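## Care of steel plates and wooden blocks in the activity room

**Skelladthorpe_Stores**

Members are reminded that the steel plates are to be wiped and dried before they are returned to the cupboard. Several were put away marked after the Wednesday session. Plates and blocks are to be stored separately.

**mokmont_annexe**

Thank you for the reminder. At Mokmont we wash the plates in warm water with a little washing-up liquid and dry them at once. Could the guidance state which cloth is to be used? Our members have been using paper towels, and these leave fibres.

**Dalisay-Room2**

I must disagree with washing after every session. A plate which has held only a dry block needs a wipe and nothing further. We have 107 blocks and one sink, and the queue is considerable.

**Skelladthorpe_Stores**

The position of Dalisay is noted. However, water marks are the most frequent complaint, and a dry wipe does not remove them. A soft microfibre cloth is preferred.

**mokmont_annexe**

For reference, a plain block on one of the round plates, with a grey towel to hand. The cloudy marks towards the lower part of the plate are the kind under discussion.
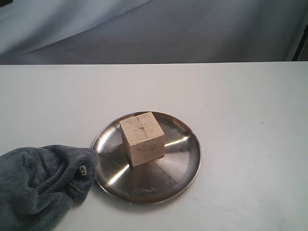

How should bare wooden blocks be cleaned?

Wipe them with a barely damp cloth and leave them to air for up to 4 hours. They should not be soaked.

**Dalisay-Room2**

Agreed as regards the blocks. We shall continue to wipe the plates dry unless the written guidance is changed.

**Skelladthorpe_Stores**

The wording will be reviewed in February. Until then, please wash any plate that shows marks.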